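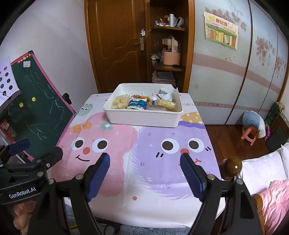

Snack bin on the monster tablecloth.

I've been playing Menura for three months and I still can't get past the bell marsh, so when I got the chance to talk to the woman who designed it I'm afraid I opened with a complaint. Zübeyde Türkmen laughed for a good long while. "Everybody gets stuck there," she said. "My sister got stuck there! She called me at work."

If you haven't tried it, Menura is a game about a bird that can't sing its own song and has to borrow everyone else's. You listen, you copy, you trade. There's no fighting and barely any text. It came out in June on PC, and the two-person studio behind it, Veltiris, is already working on the Switch version (I asked when, she wouldn't say, I asked again).

Türkmen started out testing racing games at a company called Hancombe, where she once filed 251 bugs on a single track. "Most of them were about one hedge," she said. "I got very attached to that hedge." She did all the bird calls herself at first, into her phone, and some of those are still in there. The final game has nearly 600 sounds, and I wanted to know if she could tell them all apart.

"No! God, no. I get them wrong when I play. The wren in the second valley fools me every time."

We talked a lot about the map, or the fact that there isn't one. Players have been asking for it since launch, and there's a thread on the forum with 3677 replies. She's read it, and she has gone back and forth. "I drew one. It was pretty. Then I watched people play with it and they stopped listening, they just walked to the dots." The compromise, coming in the next patch, is a little sketchbook where you can make your own marks. I think I'd fill mine with swear words about the marsh.

Her next project is called Montoya and it's set on a night train, and that's all I got out of her. Well, that and a hint. For the marsh, she told me to stand by the broken gate and wait for the frogs to finish before I ring anything. I'm trying it tonight.

Posted 9/7/19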